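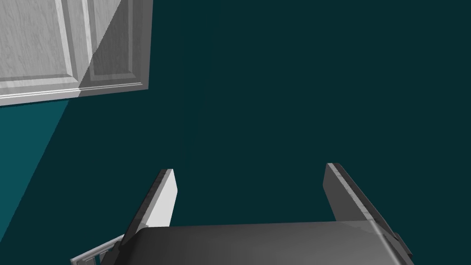

Why does the grasp planner return different approach poses for the same cabinet when nothing in the kitchen file has changed? The planner seeds its sampler from the simulation clock, and the clock is not reset between episodes.

Notebook entry, November 29, 2020
Entered by: Sarita Bhatt
Project: Bosomari, wall cabinet tasks

The cause was confirmed this morning by fixing the seed at 60 and repeating one episode. The approach poses then matched to the last printed digit. The seed is now read from the episode header. Colleagues who have local copies of the planner should update before comparing results with mine.

Perception. The wrist view was reviewed at the open-gripper stage, before any contact is planned. With the cabinet high and to the left of the fingers, the door panel carries a hard shadow line running diagonally across its face. The edge detector in Privow takes this line for a door edge. It is straight and has more contrast than the molding, so the result is understandable, but the fitted panel comes out as a wedge and the planner then receives a bad normal. The boundary between the two teal tones at lower left is a second candidate of the same kind and should be masked in the same pass.

Proposed change: require support from the depth channel before an edge is accepted. A cast shadow has no step in depth. The molding does, although a small one, and the threshold must be low enough to keep it. I have set it to 3 mm for now.

Planning. Srivastava's collision model still treats the palm housing as a box. This is conservative, and it rejects approaches from below that appear to be feasible. Replacing the box with a convex hull is listed under open work - it should not be combined with the seed change in one commit.

Tooling. The Kivex replay viewer drops log entries after line 4000. Long episodes must be split until this is corrected. The export script was changed to start a new file every 1000 lines.

Open work:
Rerun the March baseline with the fixed seed.
Test the depth threshold against the light-colored cabinet set.
Convex hull for the palm housing.
Ask whether the lattice bracket beside the palm is included in the self-filter mask. I could not find it in the configuration.

S.B.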